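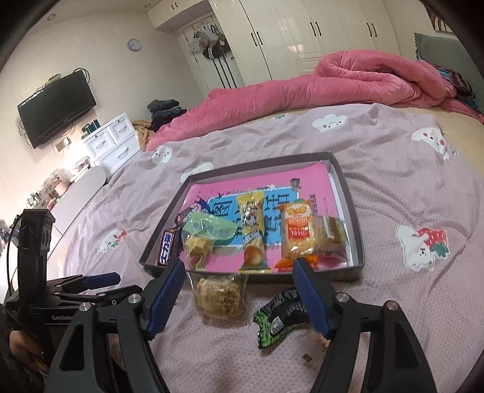
Acapella drifts out of time against the instrumental halfway through – how do I fix it?

Posted by Nevell

Hello all! I've been making mashups for a few months and I'm completely hooked, but I've hit a wall with my latest one. I've got a studio acapella from an old soul single (slow burner, huge chorus) and I want to put it over a fairly modern dance instrumental. The first verse sits beautifully. I mean really beautifully, I had goosebumps! Then by the second chorus the singer is ahead of the beat, and by the last chorus it sounds like two people arguing in a corridor.

The instrumental is at 100 bpm from start to finish, I've checked it against the click. My software says the acapella is 100 as well once I've stretched it. I line up the first word by eye and ear, press play and off it goes. Nudging the whole vocal later fixes the end and ruins the start, obviously.

I've tried letting the program detect the beats by itself but it gets very confused by the breathy bits and puts markers all over the place. Is there a way of doing this by hand that doesn't take all night? Also, the keys are a semitone apart. Should I move the vocal or the music? I'm on free software, so nothing too fancy please.

Lieven Verbruggen

Oh, I love this problem! Your old soul single was almost certainly played by a band with no click, so the tempo moves. Bands push into a chorus because it's exciting, and then they settle back down for the verse. The 100 your software gives you is only an average for the whole song, and no single stretch value is going to hold it in place.

What I do is cut the vocal into phrases. Go through and split it at the breaths, so each line is its own little clip. Mine usually come out somewhere between a line and two lines long; the last one I did had 43 clips by the end, which sounds horrible but took me one evening with a pot of tea. Then:

Turn off any automatic stretching so the clips stay as you left them.
Put the first strong word of each phrase on the beat where it belongs. Go for the stressed word, as the first word is often a pick-up and comes in early.
Play four bars at a time with the drums up loud and the vocal a bit quieter than you'd like.
Stretch a phrase only if its last word is still wrong after the first strong word is right. Keep it tiny.
Add a very short fade at each cut, or you'll get clicks.

Don't put every syllable on the grid, please! Soul singers hang back on purpose and if you flatten that out you lose the whole reason for using the vocal. I did this to a lovely ballad once and it came out like a satnav.

On the key – move the music. A semitone on a synth instrumental is hard to hear, while voices go chipmunky or sleepy quite quickly. The exception is if the drums are in the same file and start to sound papery, in which case try the vocal and see which one bothers you less.
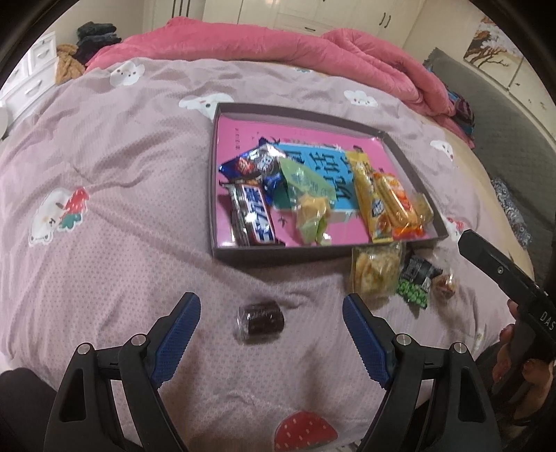 Van Acker reckons cutting by hand is overkill for most songs and that three or four tempo markers will do it: one at the start of each verse, one at each chorus, and let the program stretch evenly in between. I've tried it both ways since and it does work if the drummer was steady within a section. It's a great deal quicker too, so maybe start there and only chop up the bits that still wander.

One more thing, do save a copy of the project before you start cutting. I've got a version 52 of something on my drive and I'm very glad of versions 1 to 51.

Windton

just speed the instrumental up a bit towards the end, dancers like it when it gets faster anyway. worked for me at a party

Nevell

Thank you so much, both of you! I did the markers first and the verses locked in straight away – brilliant. The second chorus was still rushing, so I chopped that one into phrases and left the rest alone. Shifted the music down a semitone and I can't hear any damage at all, even on headphones. The last chorus still has one word that comes in early but I've decided I like it. Now I need to work out what to do with the ending, as the vocal fades and the instrumental stops dead, but I'll start a new thread for that!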